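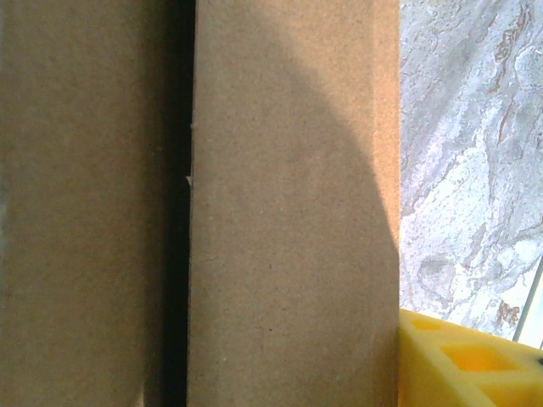

Brown cardboard, close up.

Friday, March 1, 2019

Day off! I'd been saving it for the semifinal and I still woke up at the normal time, lay there for a while pretending I might fall back asleep, then got up and ate cereal standing at the counter. My knee is better than Wednesday. Stairs going up are fine, stairs going down I still do like a crab.

I should write down the practice before I forget it. We had the half court nearest the doors, so every time anybody came in for badminton we all got a blast of cold air. Coach wants us to switch everything on defense now, which is great if you're tall. I am not tall. I spent most of the evening with my forehead in somebody's armpit, trying to box out a center who could rest her elbow on my head if she felt like it (she has, in the past). My shot was okay though. I hit 3 in a row from the left corner and then naturally missed everything from there until we packed up.

I also finally signed up for the summer league on Skondik. That app, good grief. It logged me out twice, it had my birthday wrong, and for a while it was convinced I wanted to enter as a whole team by myself. But it's done, I'm in, first game is in June and I've got the confirmation email to prove it. I put down point guard as first choice and "anything" as second, and I'm already worried about what anything means.

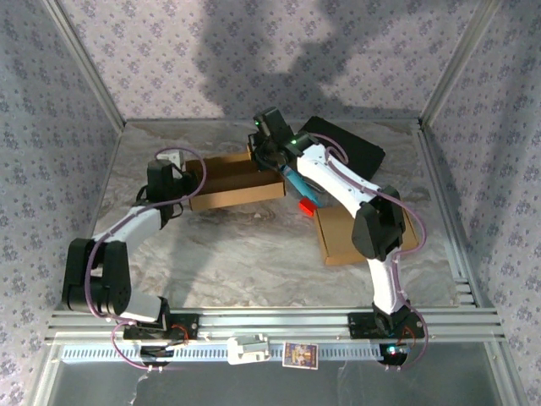
Getting there

The bus to Gudcombe was packed with people in green, and I was the only one in blue on the whole lower deck. A little kid across the aisle stared at my scarf like I'd brought a snake on board. I had a cheese sandwich in my coat pocket, which got squashed, and I ate it anyway when we were stuck at the railroad crossing.

I hadn't been to the Aydoğan Arena since they redid the seats. They're nicer, I'll admit it, but there's less room for your feet, and I had my bag wedged under my knees all night with the bad knee on top, complaining. The popcorn line was ridiculous. I gave up and bought pretzels from the cart by the stairs, and they were the soft kind with the big salt! So that worked out.

They put the attendance on the board in the third quarter: 3471. When we hosted them in the fall it was 3176, and I remember thinking our place was full to the rafters. It felt a lot bigger tonight, and most of it was yelling at us.
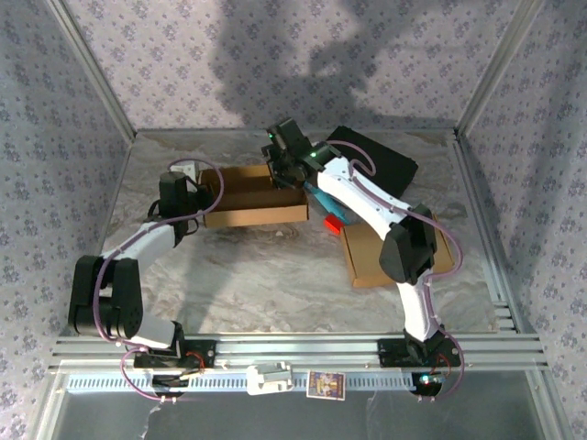

The game

Okay. So. We lost the tip, we gave up a layup before I'd even sat back down, and the first quarter was pretty much all like that. Wuvcombe could not get the ball inside to save their lives. Every pass into the post got tipped, and then off they'd run the other way while I made a noise like a kettle. I had my scarf over my mouth for a lot of it.

Then in the second quarter we went to the zone and it all slowed down, and I started breathing again. Our backup guard came in and played like she'd had six coffees — diving on the floor, stealing an inbounds pass, talking to the ref the whole time. By halftime we were close. By the end of the third we were ahead, and I'd made friends with the woman next to me, who was a Gudcombe fan and shared her licorice even so.

The last minute took forever. Timeout, foul, timeout, a long chat at the table about the clock, another foul. We were up by 2 and they had the ball, and they got a really good look from the top of the key. I thought it was in. The whole building thought it was in, people were already standing up with their arms in the air. It rolled around the rim and came out, we got the rebound, and I screamed so loudly that my voice is still gone now.

The final is at home. I haven't stopped grinning. I texted everyone from the bus back, including my dentist by accident.

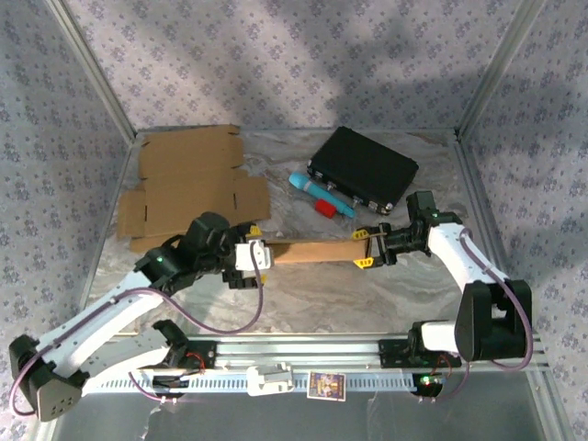

Odds and ends

Need new laces before Sunday, the left one is down to a few threads. Ice on the knee again tonight even though I hate it. Ask at work about swapping the late shift for the final, and be nice about it, I already owe one for today. Tickets go on sale Monday at lunch and I've set two alarms.

Also I left my gloves on the bus. Green fans probably have them now.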